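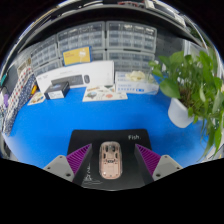

Paying for a hand-held gripper makes no sense when you could print one over a weekend, a reader wrote under my first post on the Stakeda kit, and the money would be better spent on a used arm. I've seen the same point made elsewhere, so I'll start there and then get to how the kit has been to use.

Posted 7/1/22

You can print one. I did, back in November, from a set of free files. The printing was easy. Getting both fingers to close at the same rate took me far longer, and then the camera mount worked loose and I had to throw out a whole evening of recordings. If you like that kind of work and have the time, print it. I wanted to get on with recording.

The used arm is a different purchase. With the Stakeda you hold the gripper yourself, do the task by hand, and the camera records what the gripper would see. Later you train on those recordings and run the result on an arm. You need the arm in the end, but you don't need to own one while you collect. I borrow time on one and do all the collecting at home.

What comes in the box: the gripper with its camera, a spare pair of fingers, a bag of screws, a hex key, a charging cable, and a printed card with a link to the manual. The manual is only online. Protden, who sell the kit, shipped mine in a plain carton with foam, and nothing was broken or missing. Assembly is mostly attaching the fingers and checking that they meet at the tips. The screws are small and the key is short, so I used my own driver.

Setup took me 30 minutes, and a fair part of that was the software. The kit records through a program called Lò. You make a task, give it a name, press record on the handle, and press again to stop. Each take gets saved with the finger width alongside the video. It does that well. The part I don't like is the calibration screen, which asks you to open and close the fingers several times and gives no sign of whether it got a good reading. Twice I had to redo it the next day when the widths came out wrong.

My first proper task was picking up a computer mouse and setting it back down on its pad. I picked it as something with curved sides that I'd have to hold across the body, with some care about where the fingers land. I did 10 takes to get used to the handle and deleted all of them. After that I kept nearly everything.
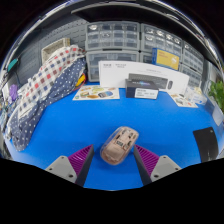 Grip was what I worried about most before buying. My printed fingers were hard all the way through and they slid on anything smooth. The Stakeda fingers have a ribbed section behind the black face, purple on mine, and it gives a little when you squeeze. You don't need to line up perfectly. I often take the mouse at a tilt, with one finger on each side of the shell, and for a lift of an inch or so over the table that has been good enough. I did have more trouble when I grabbed too near one end, and I left some of those takes in on purpose so the data isn't all perfect grabs.

The camera view is very wide and bends everything toward the edges, so whatever is on your table and behind it will end up in the recordings. I thought about clearing everything off and decided against it. I want the training to cope with a normal table, so I move the clutter about between sessions and leave the lights alone.

Weight is fine for short sessions. By the end of a long one my wrist is sore. I now stop after 30 takes, put it down, and do something else. A wrist strap would help and I'd like to see one in the box.

The battery has lasted through every session. The record button is stiff, and pressing it tends to nudge the gripper, so I wait a second before I start moving.

I have roughly 2,000 takes saved now across all my tasks. The fingers show some wear at the tips and I haven't needed the spares yet.

I'd buy it again at the price I paid. If you already have a printed one that closes evenly and holds its camera still, keep using it. My next post will be on getting the files out of Lò and into a training script, which has a couple of steps the manual skips.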